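A Life in Tablecloths: An Afternoon at Haberkorn Linen

The owner of Haberkorn Linen starts her day at a quarter to five with coffee and the radio, and by the time most of Destomeo is looking for its slippers she has the first load of tablecloths turning. She took over the laundry from her aunt, who had it from the man who built it, and she talks about all three of them, herself included, as if they were still sharing the one ironing room.

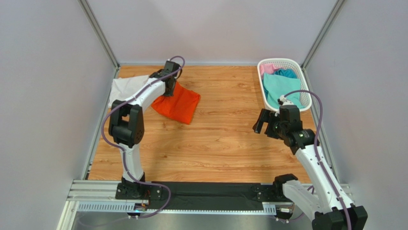

Marjorie Teel
Features Writer

Sunday, August 16, 2020

I had been meaning to sit down with her for a good long while (I've carried my own mother's Christmas cloth in there more than once, and it has come back looking better than I deserved), and when we finally did it was on the bench out back, with a pitcher of iced tea between us and the dryers humming through the screen door.

"People think it's about soap," she said. "My aunt used maybe two kinds of soap her whole life. What she had was patience. She'd leave a gravy stain soaking overnight, look at it in the morning, and put it right back in if she didn't like what she saw."

She was nine when she started coming in after school, and her first job was napkins. The Sarno Hotel was the big customer then, and a wedding weekend there could bring in 894 of them, which she remembers because her aunt wrote the number on the wall in pencil, and it's still there behind the mangle. "I cried, I really did. I thought, I'll be an old woman before I get to the bottom of this basket. And my aunt said, well, then you'll be an old woman who can fold a napkin."

The hotel closed its dining room years ago, and these days the work is mostly families and a handful of restaurants. This has been a hard summer for the restaurants, as everybody knows. In a good week last year she was sending out 345 tablecloths, and the week before we talked it was 102. She told me that quite calmly, refilling my glass, and then said she had used the slow days to get caught up on the mending, which had been looking at her from its shelf since December.

The mending is what she loves. She'll darn a cigarette hole in an old damask cloth so that you have to run your finger over it to find the place, and she hates to be hurried while she's doing it. One customer brought in a cloth that had been to four generations of baptisms and wanted it made like new. "I said, honey, I can make it clean and I can make it strong, but I'm leaving that little wine mark in the corner unless you tell me twice. She went home and thought about it and called me up and said leave it."

I asked whether people still want cloth on the table at all, and she laughed so hard the dog got up and moved. She says they do, and more of them young than you'd think. They find a stack in a grandmother's closet and come in holding it out in front of them like something that might go off.

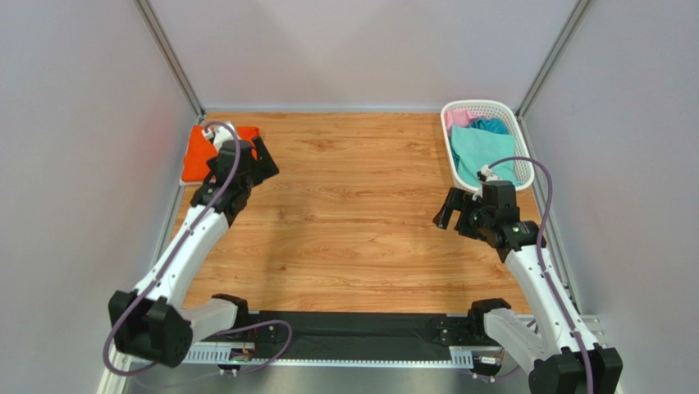 What to do with Grandma's linens

"First thing, don't put them in hot water," she said. "You'll cook whatever's in there. Cool water, a big tub, and go do something else for the day." She likes to dry them flat in the shade if there's room, and iron them while they're still a little damp, from the back if there's embroidery. Starch goes on the day you use them and never before they go in the closet. She rolls her best ones on a cardboard tube and refolds the others along new lines every year or so.

And then she wants you to use them, spills and all. Her own kitchen table had a yellow cloth on it the day I visited, with a jelly stain by the sugar bowl that she hadn't gotten to yet.

Haberkorn Linen is on Matico Street, open mornings except Sunday. Ring the bell at the side if the front is locked, and give her a minute to get there.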